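Senport bench group, minutes, April
Chair: Jadwiga Gajewski

1. Enclosure finish
Red wall panels stay as fitted. The dark gray floor shows scuffs. Skollitz to quote for two replacement sheets, same marbled pattern.

2. Front rail
Both mounting plates remain on the grooved rail. Bemanent asked for bolt torque to be checked every four weeks -- agreed. Slotted cable tray below the rail to be vacuumed at the same visit.

3. Phone handling
Black smartphone to be used for grip trials until the next meeting. Tamošiūnaitė to send the revised grip settings.
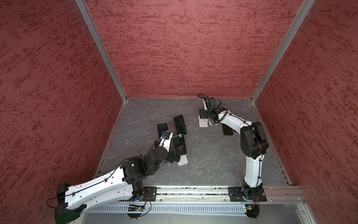

4. Next meeting
9:00, same room.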